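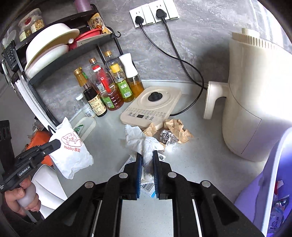 Most of what ends up on a kitchen counter was never going to be kept, according to Dymphna Noonan, and the only question is how many days it sits there before somebody picks it up. She was speaking on the second evening of the Clear Counter sessions at the Veltovside community kitchen, where residents have been meeting since October to talk about kitchen waste and work through it by hand.

3 min read

Print this article | E-mail this article

VELTOVSIDE, November 10, 2021 — A free series on sorting small kitchen trash has drawn 112 people over its first four evenings, and the neighborhood association that runs it has added two more dates before the end of the month.

The sessions deal with the small stuff: tissues, snack wrappers, foil, printed packets and the crumbs that collect behind them. Larger items such as boxes and jars are handled well enough by most households, the association said, and make up little of what goes wrong in the building bins.

Hala Masri, who runs the series, said the idea came from a check of the shared recycling bins at the Rurow apartments in October. Out of 80 bags opened, 54 had something in them that should have gone in the trash. Used tissues were the most common problem, followed by wrappers with food still stuck to the inside.

"People see paper and they put it with paper," Masri said. "A tissue goes in the trash here. The fibers are too short to be worth anything, and it's usually dirty."

Each evening starts at a counter that has been left as it was after cooking. Participants clear the scraps first and leave the appliances and bottles where they are until the surface is free. Only then do they move the kettle base, wipe under it and put it back. Masri said that starting with the heavy things tends to push crumbs into the corners and against the wall, where they stay.

Foil gets its own few minutes. The hauler that serves Veltovside takes clean foil, but only when it is balled up to at least the size of a fist, and small pieces fall through the sorting screens. Masri tells people to keep a cup by the sink and press new pieces onto the old ball until it is big enough.

Wrappers are harder. Many look like paper and have a plastic or metal lining. The test used in the sessions is to crumple the wrapper and let go — if it springs open again, it goes in the trash. Plain paper that stays crumpled can be recycled if it is dry and clean.

Electric bases get a short section as well. Participants are told to unplug the base, go around the center connector with a dry cloth, and use a barely damp one on the outside only. No spray should be used near the buttons or the display.

Bottles of oil and sauce take up the last half hour. The advice is to wipe the necks and the bottoms once a week, and to keep out only the ones used every day. Settimio Rizzi, who has cooked for the Drostau lunch club for nine years and helps at the sessions, does not agree with the second part. He keeps all of his against the wall.

"If I put the vinegar in a cupboard I forget I have it and I buy another one," Rizzi said. "A row along the back is fine. You pull them forward, you wipe, you push them back."

Not everyone in the neighborhood was in favor of the series at first. Tadhg Mac Carthaigh, a tenant at Rurow, said at the October residents' meeting that the $443 set aside for it would be better spent on new lids for the outdoor bins. He has since attended one session and said this week that he still wants the lids.

The money covers cloths, sorting tubs and a printed sheet that lists what goes where. The sheet is being handed out at the Ó Briain grocery on the main street and will be posted inside the bin rooms at both Rurow buildings. A large-print version is also available at the store, and a Spanish version translated by Nayeli Sánchez will be ready next week.

The association plans to open another set of bags in the spring and compare the results with the October check.

The added sessions will be held on the next two Thursdays at 6:30 p.m. in the community kitchen, entrance at the side of the building. There is no charge and no need to sign up. Participants should bring an apron if they want one. Children may attend with an adult.

Print this article | E-mail this article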